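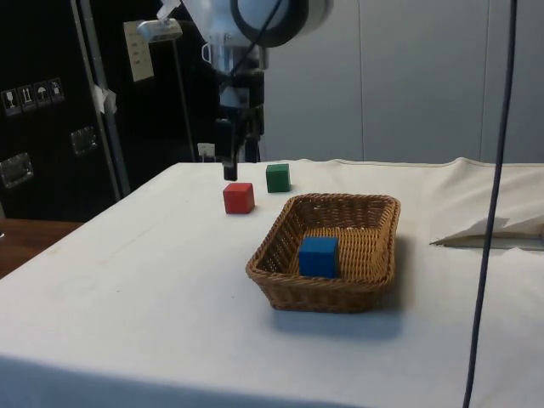 My grandfather's board game arrived yesterday in a shoebox, minus the rules, two of the pawns and any sign of what it was called. My mother says it was called Podar. My aunt says it was never called anything. They are not currently speaking, though I'm told that is about a casserole.

August 9, 2020, for the record, since in ten years I'll want to know when I stopped being a person with weekends.

What I have: a folded board with a coffee ring on it, a handful of wooden pieces in a sock, and a card that says "NEVER ON THE FIRST TURN" in his capital letters. Never what? He doesn't say.

Some background. My grandfather worked at the Pasichnyk furniture plant outside Seltgate and made games out of offcuts. He made them for neighbors, for the barber, for a dentist he owed money. This one he kept.

The family position is that everybody knows how to play it. I have now called everybody. I have four sets of rules and they share one feature, namely that the youngest player goes first. I suspect this was a rule about me.

Version one, from my mother: you race around the board and the first one home wins. I asked what the colors were for. She said "to tell them apart" in the voice she used when I was six and asked about the moon.

Version two, from my aunt: it isn't a race at all, you're trying to trap people. This explains a good deal about my aunt.

Version three is my cousin's and has a bank in it. He has confused it with Monopoly and will not be moved.

Version four came from Larysa Polishchuk, who lived across the hall from my grandparents in the Kallden building and played him most evenings in October, when the heat hadn't come on yet and it was warmer to sit in one kitchen. She is the only one who asked me to read out what was on the board before she answered.

Larysa says you can move or you can block, and you have to say which before you roll. That's it. That's the part everyone left out. I tried it against myself last night and lost twice, which I didn't know was available.

She also says the dice are wrong. He used one die with the six sanded off and a second dot drilled into the one, so it goes two, two, three, four, five, blank. If you roll the blank you skip your go and put the kettle on. I had thought the die was worn out. I had very nearly replaced it.

Asked her about NEVER ON THE FIRST TURN. Long pause on the line. Then: "Blocking. He did it to me once on the first turn and I went home." So that card is a peace treaty.

Somebody asked for the board layout. It's 15 spaces on a side, with shortcuts at the corners that only run one way. One shortcut has been painted over and then, judging by the scratches, un-painted. I'd love to have been in the room for that.

To the several people telling me it's obviously a version of Parcheesi: thank you. Every game is obviously a version of Parcheesi if you stand far enough back.

To Rostyslav Panasiuk, who wrote to say his uncle had one too, from the same plant, with a different card in it: please, please go look at the card.

Meanwhile I've replaced the two missing pawns with a button and a cough drop. The cough drop is winning.

Tried it on my actual family over video. My mother moved her own pieces by shouting. My aunt declared a block on the first turn, was shown the card, and said the card was a forgery. Call lasted up to the point where the casserole came up.

I priced having a proper copy made and the first quote was $200, for something a man knocked together out of table legs after a shift. I've decided to learn to use a saw instead – more updates from the emergency room.

Rostyslav looked! His uncle's card says "ASK MARIA." Nobody in his family is named Maria. My grandmother was named Maria.

Called my mother. She says yes, of course, your grandmother made up all the rules, he only did the woodwork. Said it like I'd asked about the moon again.

So I'm off to find out whether Grandma wrote anything down. There's a recipe tin at my aunt's. I may have to eat the casserole.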